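Flalville's home battery offer: read the second page

A few of you have forwarded the Plirnlow mailer asking whether it's worth signing up before the winter rates start. I've read it twice now. The front promises "bill freedom" and a rebate of $2,000. The back, in much smaller type, says the rebate is paid as a credit over 23 months and stops if you sell the house.

I called the number. Everaldo Marinho, who answered, was polite and could not tell me what the battery costs without the rebate – he said it depends on the roof. We don't have panels. He said it still depends on the roof.

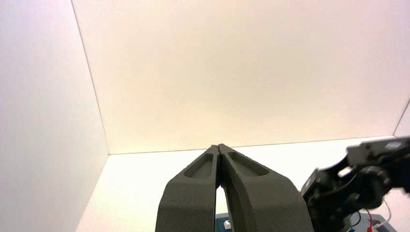 Will a battery on its own lower my electric bill?

Only if your utility charges less at night than in the evening, and only by the gap between those two prices. On a flat rate there is no gap, and the battery loses a little of whatever you put into it.

Most of Flalville is still on the flat rate. Myung-ja Heo went through 19 of her old bills for me and found the same price per unit on every one, September included. The mailer's chart of savings uses a night rate that you would have to request, and which raises the daytime price too. 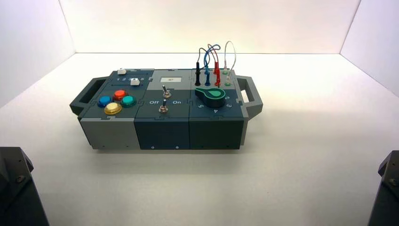
Then there's the warranty. It covers the battery and leaves out the labor, and a service visit starts at almost $1,000 if you're past the first year. Bo-ram Kang thinks I'm being hard on them and says backup power alone is worth it to her. Fair enough – she works from home. I'd still ask for the full price in writing, and I wouldn't sign anything on the doorstep.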